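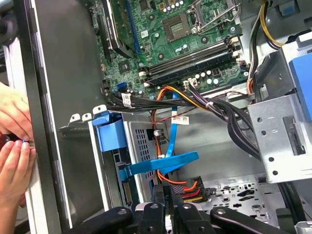
Speaker notes: Reading a battery spec without getting stung
Trallwood phone night, back room, 7 pm start

Slide 1 - title

Wait for the stragglers to get a cuppa. Phones on silent, mine included (last time it was mine).

Say hello, then straight in. I review phones in my spare time, I've bought far too many of them with my own money, and tonight I want to talk about one line on the spec sheet. Milliamp hours. It's the number on the sticker at the shop and most of us pick the bigger one. I did it for years!

Show of hands: who charges more than once a day? Who carries a power bank? Leave a gap here, people like to complain about this and it warms up the room.

Slide 2 - the two Ploltis phones

So the phone I had before this one was a Ploltis with a 3,000 mAh battery. The one I've got now, the Pralov, says 3,361 mAh on the box. Bigger number, same pocket, I was chuffed. And for the first fortnight I kept telling people how much better it was.

Then I started writing down when I plugged it in. Notes app, nothing fancy. On a normal workday the new one was giving up before tea time and the old one, sitting in a drawer with a fresh SIM in it, was still going when I went to bed. Same apps, same commute, same bad habit of watching the cricket on the tram.

Pause. Ask for guesses. Someone will say screen, and they're right, mostly.

Slide 3 - where it goes

Screen first. The Pralov has a taller, brighter panel with more pixels on it, and on auto it sits a good way up the slider outdoors. I pulled it down by hand and turned off the always-on clock, and got a decent chunk of my evening back.

Signal second, and this is the one people forget. A phone hunting for a tower works hard. Anyone who lives out past the reservoir knows what I mean - you go for a walk, don't touch it once and come back with half a charge. Aeroplane mode if you only want the camera.

Third is background junk. Mention the weather app. Don't rant about the weather app.

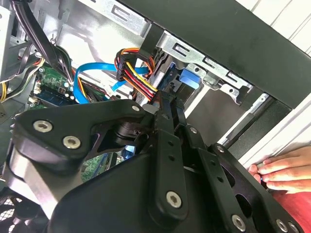
Inside the case, with the drive bay at upper right.

Slide 4 - what the number means

Keep this bit simple, last time I lost the back row. Milliamp hours tells you how much charge the cell holds. It says nothing about how quickly your phone gets through it. Petrol tank and engine, that's the comparison, everybody gets it. Don't go into voltage unless asked. If asked: watt hours is the fairer number when you compare two different gadgets, and it's usually in tiny print on the back or in the manual.

Also mention "typical" and "rated". Some makers print both, and the rated one is the lower one. If you're comparing two phones, check you've got the same word next to both numbers. I got caught by that with a Weerakoon handset and only noticed when I was selling it.

Slide 5 - ageing

Batteries wear. Heat is the big one, so: dashboard in January, no. Under the pillow on the charger, no. I'm fairly relaxed about the rest of it. I switch on the setting that stops at eighty-odd per cent overnight and then forget it's there.

Where to find battery health - do this live on my phone if the cable works. If it doesn't, use the screenshots on the next slide and move on, don't fiddle with the cable in front of everyone like I did in June.

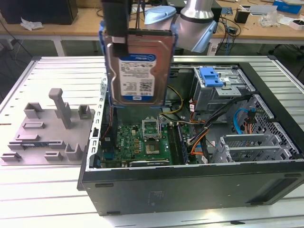

3.5-inch Western Digital drive in a light blue caddy, held above the open tower.

Slide 6 - what I'd do in the shop

My own routine, take it or leave it:

Look up a screen-on test from someone who says what brightness they used. If they don't say, skip it.

Ask what a battery swap costs before buying. The Ploltis counter quoted me 3 working days and wanted the phone left with them, so plan on borrowing a spare.

Check the charger in the box, if there's one at all. I've ended up buying 2 of the wrong kind.

Read the reviews from six months after launch, when the shine's gone off and a couple of updates have landed.

Slide 7 - questions

Likely ones: is fast charging bad (a bit warmer, I still use it), do battery saver apps help (I wouldn't bother, use the built-in one), should I run it flat every month (no, that's from the old nickel days).

If it goes quiet, ask who's got the oldest phone still in daily use and pass it round.

Room has to be locked by nine. Take the HDMI adaptor home this time.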